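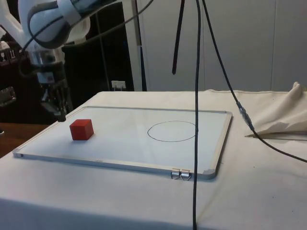 Stostavar tabletop kits - progress report for January
To: Annunziata Bellini, Kramer Fund
From: Iñaki Nieto

Hi Annunziata,

Happy new year, and sorry the last report read like a parking ticket. You asked for more about what we've been doing and less about the budget lines, so I'm going to ramble a bit and put the money at the end.

The whiteboard task

Most of the month went on the whiteboard task, and I'm really pleased with how it has come along! You'll remember the first version used printed mats, with the target already on them. They looked great and they curled up at the corners within days. So we switched to a framed whiteboard laid flat on the table, with the target drawn on by hand in black marker and a red wooden cube that starts off to one side. The cube goes in the circle. That's the whole task, and it's the one I'd show anybody first.

Drawing the circle by hand bothered me more than it should have. Mine come out a little oval. I spent one entire evening tracing around saucers and lids before admitting that a slightly wobbly circle does the job fine, as long as there's clear space inside it for the cube. It wipes off and you can put the next one somewhere else, bigger or smaller, which we could never do with the mats. I did try a thicker line too (easier to see from a standing position), but it took ages to clean off and left a gray ghost behind. Back to the thin marker.

Binder clips have crept into everything. The silver ones go on the aluminum frame nicely, and I like having a couple of them side by side near a corner.

The table

We're still using the off-white cloth. Pros: the white board and the red cube both look good on it, and it doesn't throw glare back at you in the afternoon. Cons: it shows every spot, it wrinkles if you so much as look at it, and the extra always ends up in a heap at one corner. I keep meaning to hem it. If there's room in the next round I'd like to buy a second cloth, cut to the table this time, so one can be in the wash. Two would be plenty.

I'd also like to get the cables tidied up. There are long black ones coming down from above and one running off across the tabletop, and I want them routed along the back before we do any more with the layout. Flirkska quoted us for clips and a length of channel and I've asked them to come back with something cheaper.

The card set

Slower going, I'm afraid. The instruction cards for the other tasks are written but they're too wordy. The Wiris people read through the drafts on Friday and their notes were kind but long - mostly they want one sentence per card and a drawing. They're right. I've redone 8 so far and the rest are on my desk, glaring at me.

Money

From the 1,000 dollars for materials we have spent 314. That covers the whiteboards, the wooden cubes, markers, clips and the postage on a box of mats I sent back. The cloth and the cable channel would come out of what's left, and I don't expect to need anything extra before spring.

What's next

Finish the cards. Try the whiteboard task with more than one circle, and maybe a second cube in another color once I've found some that match for size (the ones I ordered before the holidays were much too small). Pick a marker and stop changing it. I'd also love your opinion on whether the written guide should have a page on setting up the table, or whether people will skip straight past it.

Call me any morning if you want to talk any of it over. I'm at my desk from nine.

Iñaki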